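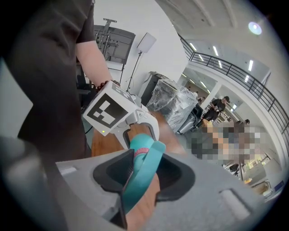 About Drullusley Music Books

Drullusley is an independent publisher of books on popular music. We issue biographies, memoirs, oral histories and studies of individual recordings, written for the general reader and checked to the standard expected by libraries and universities. Our offices are shared by the editorial, rights and production departments, and all of our titles are edited in-house.

Our history

The company began as the mail-order arm of Vurner Records, a shop that sold secondhand albums and a small shelf of books about the people who made them. Customers often asked for titles that had gone out of print. Vurner obtained the rights to reissue two of them, a history of touring dance bands and a memoir by a session drummer, and both sold well enough to pay for a third. The publishing side was set up as a separate company under the Drullusley name the following March. The shop has closed, but its catalog cards are still kept in our library and are consulted by our editors.

Our list now stands at 77 titles in print. Around 40 of these are original works commissioned by us, and the remainder are reissues, most of them with a new introduction and a corrected index.

What we publish

Our main list covers blues, soul, country, folk and rock. We are especially interested in backing musicians, arrangers, studio engineers and songwriters whose work is widely heard and seldom credited. We also publish lives of well-known performers where the author has had access to letters, contracts or interviews that have not been used before.

The Nikodau series is made up of short books, each devoted to a single album. Every volume includes a full account of the recording sessions, a list of the players and a guide to the different pressings. Seven volumes have appeared so far.

Works in translation are issued under the Urbańczyk imprint. These are chiefly books on jazz and popular song from Central Europe, and each is prepared by a translator together with a reader who knows the music of the period.

Editorial standards

Every manuscript is read by at least two outside readers before it is accepted. Quotations are compared with the original tape or transcript wherever one survives, and session dates are checked against union and label paperwork. Where accounts of an event differ, we ask our authors to say so in the text. Corrections sent in by readers are reviewed by the editor of the book concerned and, if accepted, are made at the next printing.

Permissions and submissions

Requests to reprint extracts, lyrics or photographs should be sent in writing to the rights department. Please state the title, the page numbers and the intended use. We do not hold the rights to every photograph in our books – the credits page of each title lists the owners.

We accept proposals from authors and from agents. A proposal should include an outline, one finished chapter and a note on sources. We do not publish fiction, poetry or sheet music.

Bookstores and libraries may order through their usual wholesaler or from our trade desk.

Page last revised 13/12/2018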